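Laine Jõgi
August

We use cookies to remember your settings. By staying on this page you accept them.

1/ I moved to Lovbridge for work and I did not know that renting a small garden plot here needs so much patience. I will write down what I learned, maybe it helps someone who is also new.

2/ The waiting list at Ellent was 26 names long when I joined. I wrote a polite letter every spring. In the end I got half a plot, because a full one is too much for one person with a job.

3/ My half was full of bindweed. I pulled it for 5 evenings and it came back. My neighbour on the plot, Léonie Cordier, told me to cover the soil with cardboard and go home. This was good advice.

4/ The rent is 490 crowns for the year, water included. You pay it at the hut, and only in the morning. I came two times in the afternoon and stood before a closed door.

5/ Beans grew very well. Carrots did not. I sowed them too deep, I think, and then I forgot to thin them, so they came out like little pencils. We ate them anyway.

6/ Please do not plant mint in the open ground. Put it in a pot. I say this with some pain.

7/ For slugs I tried beer, eggshells and coffee. Going out with a torch at ten in the evening was better than all three.

8/ Next I want to try garlic. It goes in before winter, so I still have time to dig a bed for it. If you have a variety you like, please write it under this post.

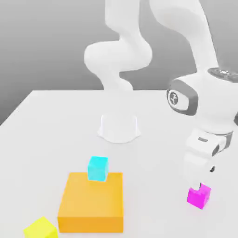

9/ Garlic, answers so far

Two people wrote to me already and both said to buy it from a grower and not from the supermarket. I will order this week.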